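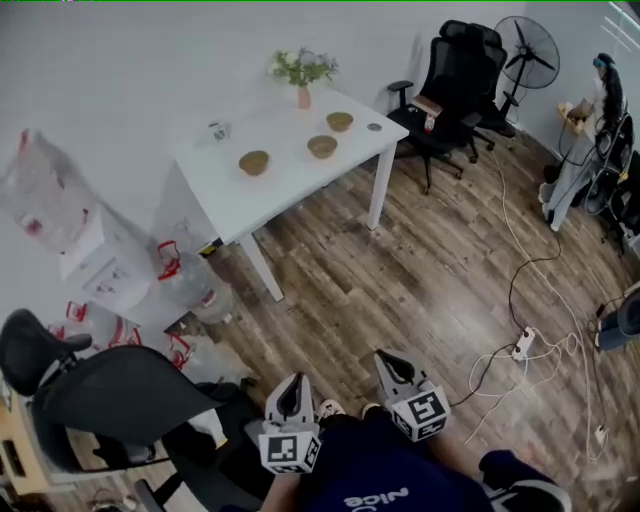
Three bowls and a vase, with a gripper for each hand.

I've been promising you a piece on household robots for months, mostly because so many of you write in to ask when you can stop emptying the dishwasher. So I've spent a good part of July reading, pestering people and watching far too many clips of machines folding towels, and I've come back with a sort of answer. Not yet! But I'm less gloomy than I was in the spring.

Take clearing a table, which is the chore I'd most like to hand over. Bowls, a little lid, something made of glass, a vase of flowers you'd rather keep upright. I do it every evening while thinking about something else entirely. For a machine it's a horrible mixture. Bowls are fairly friendly, as you can pinch the rim and lift. A flat lid is a pest, because there's hardly anything to get hold of, and clear glass is worse again (cameras tend to look straight through it and see the table). Then there's everything going on lower down, the cables and chair wheels and whatever got put on the floor last week.

The way round it that seems to be getting somewhere is to let people do the job first, holding the same sort of two-fingered gripper the robot will have. Those patterned cubes on top are there so a computer can work out where each gripper is and which way it's pointing. You clear the table, put it all back, clear it again, and the recordings go off to train the machine. I had a go with a pair at Lastis, who are working on tidying-up jobs, and I have to tell you it was humbling. I've been picking up bowls for most of my life, and with two padded fingers on each side I was suddenly about as handy as a toddler in oven gloves. It took me 3 tries to get a lid off the table, and on the last one I cheated and slid it over the edge.

They like to have 200 goes at a single task before they'll even try it on a robot, and for the bowls they went up to 225 because the early ones were all done at the same height. Then they let the machine loose. Of its first 200 attempts at stacking, 145 came out right, which they were very pleased with and which made me think of my own cupboard. I don't own enough bowls for that!

Shop floors are further along, as you'd expect. Skutden have an arm that moves parts from one tray to another all day and it hardly ever puts a foot wrong, if an arm can do that. But the trays are always in the same spot and nobody's left a fan in the way. When I asked whether it could do the canteen tables at lunchtime, I got a very kind smile.

The one I'd keep an eye on is Pidik, a small machine on wheels meant for care homes and shared kitchens. It does cups and bowls, it goes slowly, and it stops and waits if it isn't sure. I rather liked that. It stopped and waited quite a lot while I was there, mind you, and by the time it had brought one cup over to the sink I'd have had the kettle on and the biscuits out. It won't touch glass at all for now, and flowers are out of the question.

So if you're planning a new kitchen, I wouldn't leave a gap for a robot just yet. If you run a workshop with the same dull lifting job over and over, it's worth ringing round for a demonstration.

Several of you also asked about window cleaners, the sort that cling to the pane. I've got a Seidel on loan and it's going up on the back windows as soon as we get a dry spell, so I'll report back next month. Do send me your own successes and disasters in the meantime, robot vacuums included. I read them all, usually while something needs washing up.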